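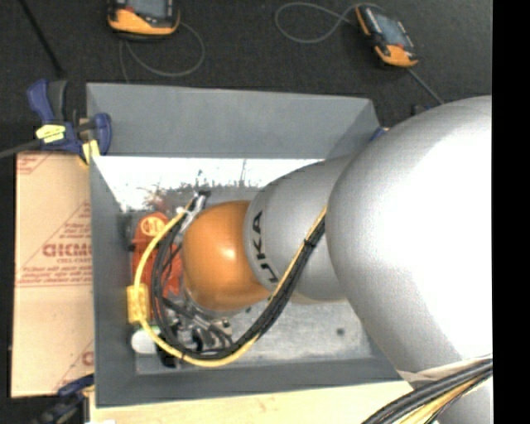 # Chapter 7: Mixed Bins and Small Goods

By the end of this chapter you should be able to:

- tell a single-line bin from a mixed bin, and choose between them for a given product
- set out a bin label that a new staff member can read without help
- carry out a bin count and record the variance
- explain how the shape of a bin affects how goods sit in it

## 7.1 Where small goods end up

Pallets and cartons took up most of the first half of this book. They stack, they have flat sides, and one label usually covers the lot. Small goods are more trouble. A storeroom that sells by the single unit has to keep bottles, pouches, tubes, blister packs and loose fittings somewhere they can be reached, and that is nearly always an open bin.

The grey bin at the start of the chapter has sloped sides, a common shape. Goods put down near the wall of a sloped bin tend to slide toward the floor of it, so they gather in the middle and lean on one another. A straight-sided bin holds more for the same footprint, but items can stand upright in the corners and be missed. Look also at how unlike one another the contents are. A red-orange item with an irregular outline and a white rounded one share the same floor, and neither would stack neatly on the other.

A **single-line bin** holds one product only. A **mixed bin** holds two or more. Mixed bins save shelf space and suit slow sellers, but every pick from one depends on somebody identifying the right item, and every count takes longer.

## 7.2 The Girkcombe storeroom

We will come back to one storeroom throughout the chapter. Lilleck is a mail-order supplier of household and garden goods, and its storeroom at Girkcombe handles everything small enough to post. Amarachi Wike manages the room. Phúc Thái looks after inward goods and Ebuka Balogun runs the picking shift, which starts at 6 am.

When Wike took over, almost any bin with space in it was used for whatever came off the truck. Stock was easy to put away and slow to find. In September the staff counted every bin. The stock system said there were 3,850 units in the room. The count found 3,809.

A shortfall of 41 units is small for a room that size, and the total on its own told them very little. Some bins were over and some were under, and in a net figure the two cancel out. Thái went back through the count sheets bin by bin and found that most of the differences were in mixed bins holding products with similar packaging. Two sizes of the same plant food had been swapped for each other over and over. The single-line bins were nearly all correct.

Balogun wanted mixed bins dropped altogether. Wike worked out the shelving this would need and decided against it - the room would have had to lose its packing bench. They settled on a set of rules instead:

1. No two products of the same brand in one bin.
2. No two products of the same colour and shape in one bin.
3. Anything that can leak goes in a single-line bin on the bottom shelf.
4. Fill to the line, never to the rim.
5. A bin with more than 100 units in it is split.

We look at each rule in Section 7.4, including the second, which sounds simple and caused the most argument.

## 7.3 Key terms

**Bin location:** the code for the place on the shelf. It stays with the shelf when the bin is moved.

**Bin label:** the card or sticker on the bin itself, listing its contents.

**Variance:** the counted quantity minus the recorded quantity. A negative variance means stock is missing from the bin.

**Net variance:** the sum of all variances, overs and unders together.

**Fill line:** the mark showing the highest level goods should reach.

## Before you read on

Find an open container at home or at work that holds several kinds of thing, such as a kitchen drawer or a parts tray. Write down what you expect to be in it. Then take everything out, make a second list, and compare the two. Keep both lists - you will need them for the activity in Section 7.5.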